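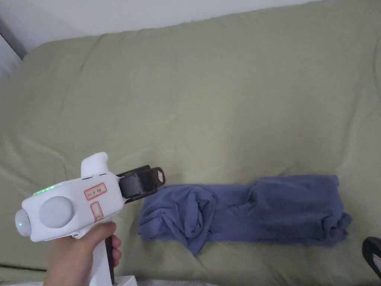
The bedspread, with laundry.

Folding on the bed: a defense

The Flonwood building has a perfectly good folding table downstairs. It is 26 inches deep, which suits a pillowcase. For everything else, people carry the basket home and use the bed, and we have stopped pretending otherwise.

A bed has its faults. The surface gives, so a crease you pressed a moment ago wanders off. It also collects things. Clear it first, down to the phone, the paper and whatever came out of your pockets, or you will fold them into a shirt and meet them again in November.

Start by pulling the shirt taut, one end in each direction. Blue ones seem to be the bulk of everyone's pile. A puffy duvet underneath makes this harder, but you were warned.

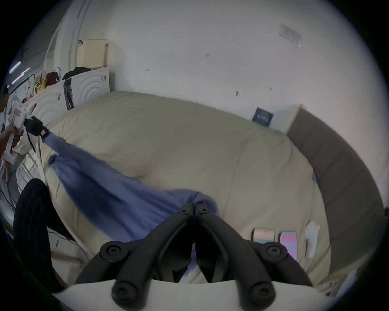

Corners first, sleeves second

Lay the body out as a rough rectangle and get the top edge straight. Take hold of the two bottom corners before you do anything clever. Thin knits bunch at the corner the minute you look away, and a sleeve will stick up like a student with a question. Fold it in and carry on — the wrinkles across the middle can wait for the second pass.

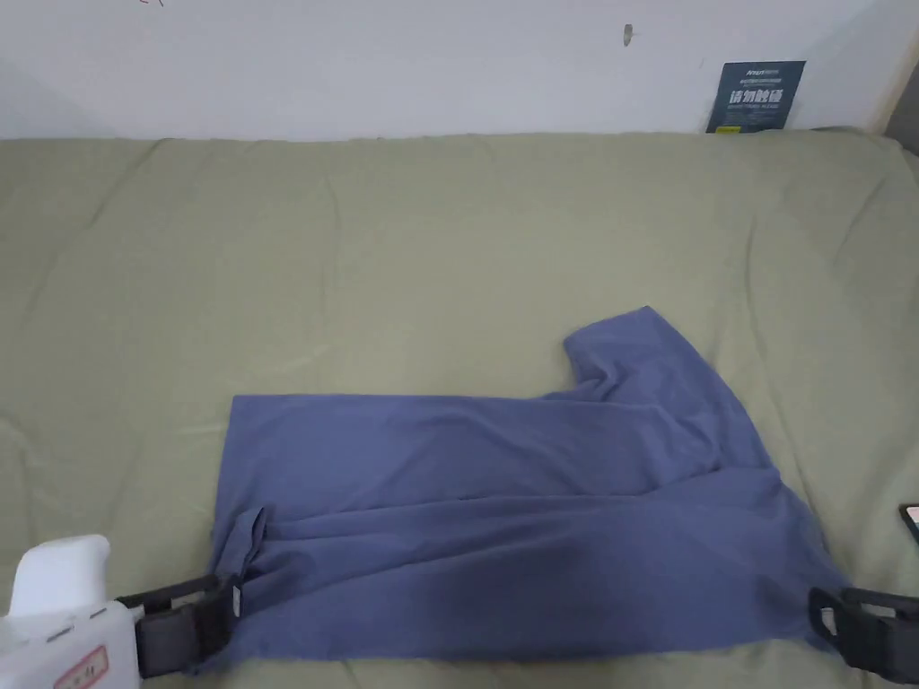
Skandby Residents' Laundry Club

Our next folding evening is at the Zamudio Street house, room 132. Bring 2 shirts you don't like much. The Clevier folding board is still out on loan, and whoever has it must own very flat laundry by now.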